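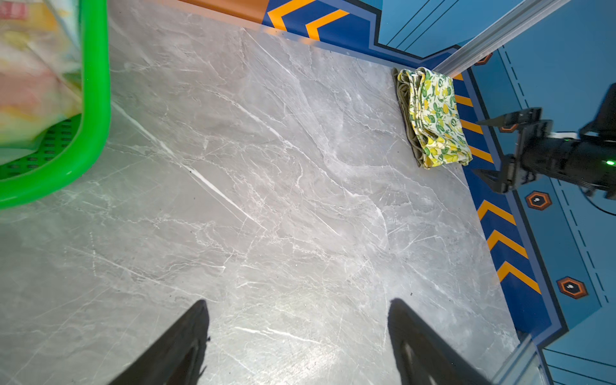

Jomar Soriano's objection to the spring draft was that the drying times had been taken from the supplier's sheet and never measured on our own slabs, and that no claim on sealer life should go to the funder until they had been. The objection was accepted. The figures below come from our own measurements only.

Progress report, stone surface maintenance study
Prepared for Clivent by Zdislava Machala
Last updated: May

1. Work completed
The Virkley site now holds 48 test slabs, split between marble and limestone. All were cleaned with a neutral detergent, rinsed and left to dry before sealing. Moisture readings were taken at each corner and at the center. Six slabs read too high at the first check and were held back. They were sealed the following Friday and are logged as a separate batch.

2. Interim results
Water drop tests were run 64 days after sealing. Polished marble showed little change from the first reading. Honed limestone absorbed water sooner, mainly along the veins. Acid etching occurred on every calcite surface, sealed or unsealed, and should be treated as a separate problem from staining.

3. Problems
The scale at the Killey workshop drifted during the second weighing. Seven readings were discarded and repeated after Boris Ondrejka recalibrated it. The oil stain series is behind schedule as a result.

4. Budget
Spending on materials is within the approved amount. Freight ran over and was covered from the travel line, as agreed with Bohumila Mikuš.

5. Next period
Finish the oil stain series, repeat the drop tests on the late batch and send the raw readings to Clivent with the next claim.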